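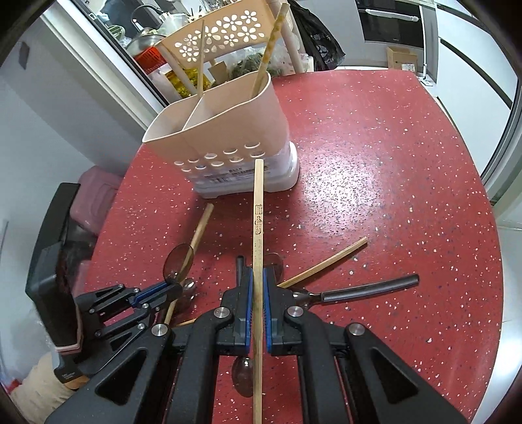 Search products, parts, manuals

Ninditz Table Set — utensil sorting module

Can a machine put the silverware away yet? Short answer, partly. The Ninditz Table Set is our two-arm package for sorting mixed utensils into a caddy, sold to labs, test kitchens and small canteens that want to find out for themselves. Spoons are fine. Long thin stuff is harder. A chopstick held upright between two ridged blue pads looks like nothing much, but getting it off a flat table and standing it up is most of the job, and it's where older sets gave up. Ours does it, slowly.

What it does now
Picks single spoons, metal or plastic, lying apart. Picks chopsticks if there is a gap on one side. Drops them in a two-compartment caddy, handle up or handle down — it does not care which and you can't set it yet. Forks OK. Knives we don't support, please don't.

What it doesn't
Piles. Anything nested. Wet steel under a bright window, the depth reading goes off and the fingers close on air. Spoons lying face down get missed more then they should. It will not wash, dry or check if a thing is clean.

Numbers
Konport ran the September build for us, 391 picks on a mixed table, 107 of them chopsticks. Spoons came out well ahead. Full log on request, failures left in.
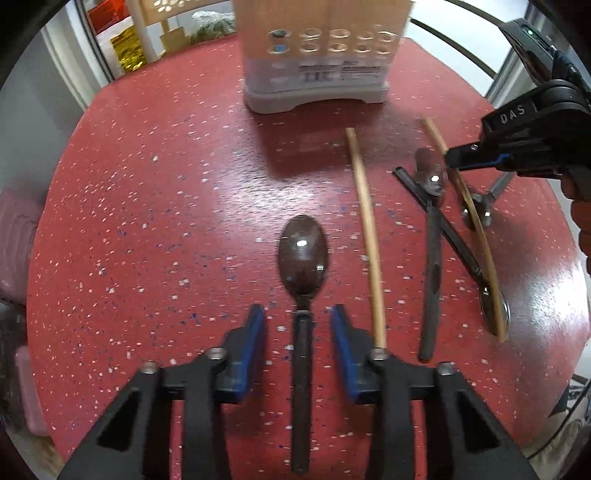 Speed is the other thing people ask about. A person clears the same table in the time it takes our set to do a handful of items. If you are buying this to save labor, wait. If you are buying it to learn which of your chores are close, buy it now. Erick Nzioka, who runs our bench, still puts his own dishes away by hand and has no plans to change.

In the box
Two arms, left and right
Two pairs finger pads, one spare pair
Table clamp, fits round or straight edge
Power supply and leads
Caddy NOT included — use your own, send us the measurements

Pads and spares
Pads wear at the tip first. Change at 2,000 picks, sooner on rough wood. Packs of 100 for bigger sites, through Bukhari only. Miteck pads fit the older arms, not this one, the screw spacing is different. We get a lot of returns over this so check before ordering.

Coming
Handle direction setting. Better behavior on face-down spoons. Serving tools with long handles, maybe, the weight tips them in the grip and we havent fixed it.

Lead time and price
Built to order. Write with your table size and a list of what's on it, we'll say yes or no before you pay.

Last updated Nov 23, 2023

Contact | © Ninditz | Back to top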